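Minutes, Jollurora storeroom group, August

Met Tuesday at 4:30 on the storeroom floor, the chairs being occupied by things waiting to be put away. Eight present. Last month's minutes were approved without anyone admitting to having read them.

**1. Shelving.** The metal shelving is full again. Of the 86 items on the old list, 82 have been located, and the other four are believed to be behind the 82. Agreed to start from the bottom shelf and work up, in defiance of last year's plan, which started from the top and stopped there.

**2. Lids and trays.** Long discussion. Numbered stickers stay on. A proposal to renumber everything from 1 was heard in silence and withdrawn. Black pieces with a white rim are to be kept together, whatever we decide they are. The lid party and the tray party were both given time to speak, and the minutes will go on saying "lid or tray" until one side gives in.

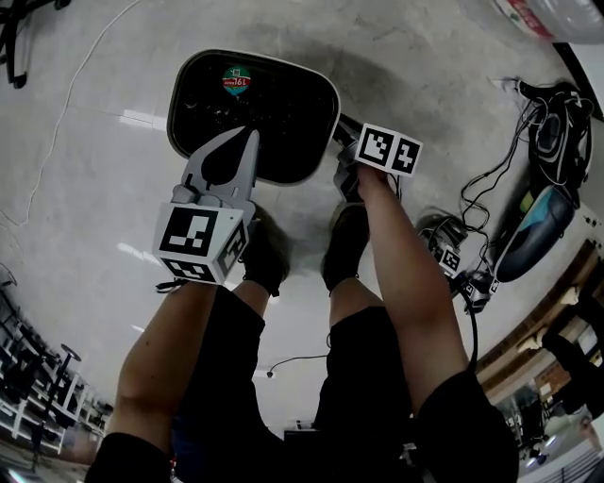
The lid party then asked for a vote, which came out four to four. Moved to September.

**3. Cables.** Black cables to be coiled and tied before they go on a shelf. A tangle does not count as a coil, even a fairly round one. Tondik quoted for 16 cable ties, and it was felt we could stretch to more than that. White cables to have their own box once there is a box.

**4. Floor.** Bags, shoes and water jugs are to leave the floor by the end of each session. Objection raised that the floor is the only surface with any room. Objection noted, and shared by most.

**5. Coffee.** Jurkine's sample was finished out of politeness. Back to Zoëga.

Closed at 5:40. Next meeting same place, bring a cushion.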